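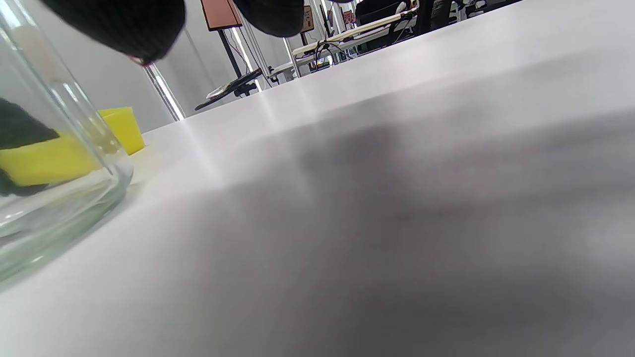
Unit 7: Starch-thickened sauces

Search this site Search

Last updated: 28 December 2021

Leltgate Catering Course, kitchen theory
Notes by Samira Saab, revised by Nizar Hamdan

7.1 Scope

These notes cover sauces thickened with starch, either through a cooked mixture of fat and flour (a roux) or through a cold mixture of starch and liquid (a slurry). Egg-bound sauces and butter emulsions are dealt with in the January block. Reductions are mentioned only where they affect the amount of starch needed.

Students should have read the unit on stocks. The terms "nappe" and "coating consistency" are used as defined there.

7.2 What starch does in a sauce

Starch is stored by plants as small, dense granules. In cold liquid the granules stay mostly as they are and settle if the liquid is left to stand. When the liquid is heated past a certain point, which differs from one starch to another, the granules take up water and swell. They then crowd one another, and the liquid between them moves less freely. The cook sees this as thickening.

With further heating some of the granules burst and release part of their contents into the liquid. Hard boiling and heavy whisking both speed this up. A sauce made with a root starch can thin noticeably if it is held at a boil after thickening. Wheat flour is more tolerant, and the raw taste of the flour needs a period of simmering to cook out.

On cooling, the released starch links up and the sauce sets to some degree. Flour and cornflour sauces become firm and cloudy. Sauces made with arrowroot or tapioca stay clearer and softer.

Two kinds of molecule are involved. Amylose is a long, mostly straight chain and is largely responsible for setting. Amylopectin is branched and gives body with little setting. Cereal starches in ordinary kitchen use are generally richer in amylose than root starches, and this accounts for most of the differences listed in 7.5.
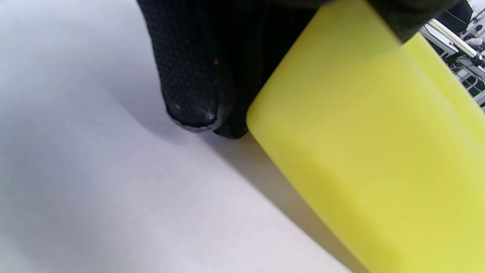
The proportion of amylose also affects how a sauce behaves after freezing. A flour-thickened sauce that has been frozen and thawed tends to weep, and the water that separates out can be only partly beaten back in. Where freezing is planned, waxy starches are preferred.

7.3 Roux

A roux is made from equal weights of fat and flour, cooked together before the liquid is added. The fat coats the flour particles and keeps them apart, so that they do not clump on contact with liquid. Melted butter, clarified butter, oil and rendered dripping are all suitable. Whole butter contains water, and some of the starch will begin to swell in the pan; the mixture should be kept moving during this stage.

Three grades are recognised on this course:

White: cooked until the mixture loosens and smells of biscuit, with no change of colour. Used for béchamel.

Blond: cooked until pale straw. Used for velouté.

Brown: cooked slowly until the colour of hazelnut shells. Used for espagnole and some stews.

Thickening power falls as the colour deepens. Dry heat breaks some of the starch chains, and a brown roux may need to be used in greater quantity to give the same consistency as a white one. Students regularly fail to allow for this in the practical test.

Adding the liquid. Either the roux or the liquid should be cool. Hot liquid poured on to a hot roux swells the outer layer of each lump of flour before the middle is wetted, and the lump is then sealed. Add the first part of the liquid in small amounts and beat each to a smooth paste before adding more. The remainder may go in more quickly.

Simmering. Bring to a simmer while stirring, reaching into the corners of the pan, then lower the heat. Béchamel is given 12 minutes in the practical test. Velouté and espagnole are given longer and are skimmed throughout.
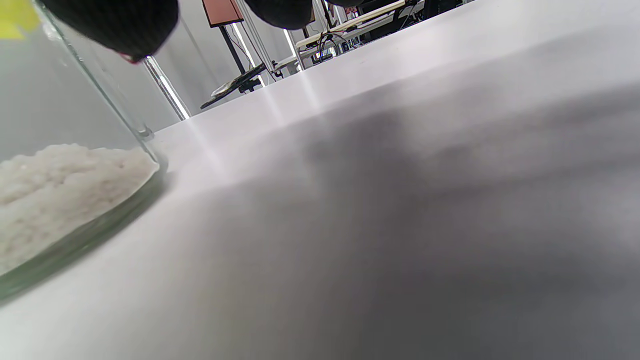 A skin forms on any flour-based sauce left uncovered, as water leaves the surface and the starch and milk proteins there dry out. Cover with greased paper pressed directly on to the surface, or float a thin layer of melted butter. A skin that has already formed should be lifted off whole. Stirring it in leaves fragments which have to be strained out.

7.4 Slurries and kneaded butter

A slurry is starch dispersed in cold liquid. Stir it again immediately before use, as the granules will have sunk. Pour it in a thin stream into the simmering sauce, whisking, and stop when the sauce is slightly thinner than required. Allow it to return to a simmer before judging the result.

Kneaded butter (beurre manié) is raw flour worked into soft butter. Small pieces are whisked into the hot sauce. As the butter melts it releases the flour gradually. The method is useful for correcting a finished sauce, though the sauce must still be simmered afterwards to remove the floury taste.

Carla Twal's demonstration notes, kept in the Arico room, compare both methods on the same stock and should be read before the second practical.
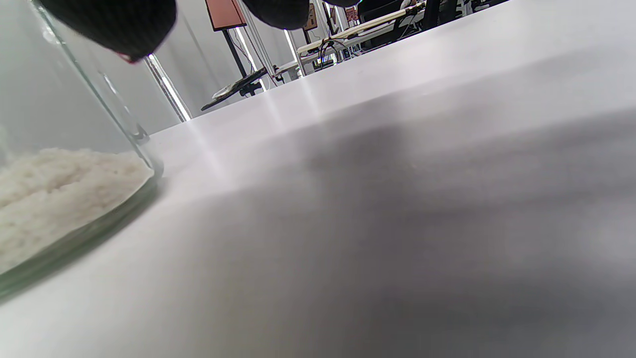
7.5 Choice of starch

Wheat flour. Opaque. Contains protein as well as starch, so more is needed by weight than of a pure starch. Stable when held hot.

Cornflour. Slightly cloudy. Stronger than flour. Sets firmly on cooling. Suited to custards and pouring sauces.

Arrowroot. Clear. Works at a lower temperature than cornflour. Becomes slippery with milk and should be kept for stock and fruit sauces. Thins on prolonged heating.

Potato starch. Clear and strong. Add at the end and do not boil.

Tapioca starch. Clear, glossy, slightly stringy. Withstands freezing.

Acid shortens starch chains during heating. Lemon juice, wine and vinegar should be added after thickening where the recipe allows, or reduced separately beforehand. Sugar in large amounts competes for water and delays swelling.

7.6 Faults

Lumps: liquid added too quickly, or slurry not stirred. Pass through a fine strainer and reheat.

Raw taste: undercooked flour. Return to the heat with a little extra liquid.

Too thick: whisk in hot stock or milk. Check the seasoning again.

Too thin: simmer uncovered, or correct with kneaded butter. Reduction concentrates salt, so season last.

Greasy surface: too much fat in the roux, or the sauce has been overheated. Skim, then whisk in a small quantity of cold liquid.

7.7 Preparation for the practical

Each student makes 2 sauces from the same roux, one with milk and one with white stock. Recipe cards are issued by Rasha Rawashdeh at the Atallah kitchen. Written work for this unit consists of questions 1 to 3 on the unit sheet, handed in before the practical begins.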